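Workshop > Benches and Tables > Reviews

Stulgate folding workbench: six weeks in a cold garage

By L. Wornum
January 2020

4 min read

I don't trust folding furniture. I have owned three folding tables and every one of them ended up propped against a wall with a bad leg. So when the Stulgate bench kept turning up in recommendations last fall, I ignored it, and then my old bench gave out at the glue joint and I bought one anyway with my own money.

The box claims you can be working in 11 minutes. I took most of an hour. The leg brackets are handed, left and right, and the only way to tell them apart is a tiny stamped letter under the paint. The instructions show both brackets from the same side. Two of my bolts were the wrong length, and the spares bag had one of the right ones in it. Stulgate mailed me the other without an argument, but it took nine days to come.

Once it's up, it is steadier than I wanted to admit. I planed a door edge on it and the bench walked a little on the concrete, less than the old one did. The rubber feet do most of that work and I don't expect them to last. One has a split in it already.

The top is 72 inches long and 24 deep. The length is generous. The depth is not, once you have a vise on the front and a row of jars along the back, and I keep knocking things off the far side. Lindsay makes a deeper one, but it doesn't fold and it costs a good deal more.

Then there is the weight rating. The label says 734 pounds, a figure so exact that I would love to see the test behind it. I asked by email and got a paragraph about quality back. I put a table saw, a drill press and two bags of mortar on it and nothing happened, and that is as far as I'm prepared to go. I also notice the rating is for a load spread evenly over the top. Nobody's tools sit like that.

The surface coating worries me more. Wood glue peels off it nicely after a night. Stain does not come off at all, and a hot soldering iron left a mark in the time it took me to turn around. If you care how a bench looks, cover it. I laid a sheet of hardboard over mine and should have done it the first day.

Folding is a two-person job, whatever the box says. The center latch needs both hands and the far end needs holding up while you do it. I've folded mine twice. I suspect most people will set it up once and leave it, in which case they are paying for hinges they don't use. The fixed Sulldale bench is cheaper, plainer and has a shelf.

Would I buy it again? If I had to clear the floor for a car every night, maybe. I don't, so no. It's a decent bench with a silly label – wait for a sale, check the bolts before you start, and put some money aside for feet.

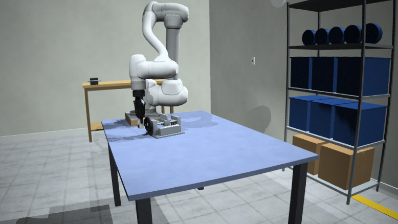
Blue-topped table with a white robot arm at its far left end. Computer rendering.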